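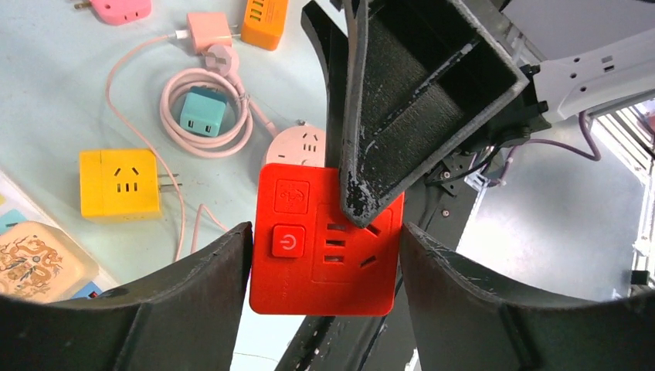
List Home | Threads | Authors | Search | Previous | Next

Re: [coworking-abroad] packing for the Skundach month

Quick reply, boarding at 4.

Laiba Usmani wrote:
> Hi all, first time doing one of these. Do I need one adapter per
> gadget or one adapter plus a power strip? Laptop, phone, camera
> charger, toothbrush. Also is the Ghorbani guesthouse ok for calls
> or should I book desks in town? Can't find much online.
>
> Laiba

One adapter plus a strip. Get one with the multi-standard slots so whatever plug you turn up with goes in, and a power button so you can kill the lot before bed. Square ones pack better than the long kind, mine goes in a shoe. Red or some other loud color is good too, I have left 2 white ones behind in guesthouses.

Check the rating on the back before you plug in a kettle or hair dryer. Yasir tripped the whole upstairs floor last July and we sat in the dark till the owner came back from dinner. Chargers are fine.

Ghorbani for calls: mornings ok, evenings no. Everyone streaming. Ask for a back room, front ones get the buses. Lanying had the corner room and said her calls never droped once, but she was up at 6 for most of them.

Desks in town: Uvance has day passes, 10 a day when I was there, may have gone up. Coffee included, not great coffee. Closes early. Plamside is nicer but you have to take the whole month and the chairs are awful.

Other stuff to bring: long charging cable, outlets are always behind the bed. Ear plugs. Printed copy of your booking, the desk at Ghorbani wanted paper from me and from Zhiqiang. Slippers, tile floors.

Don't bother with a towel or an iron, they have both.

Bus from the airport is every 30 min, pay the driver, small bills only. Will send teh stop name when I land, it's in my other notebook.

Sadao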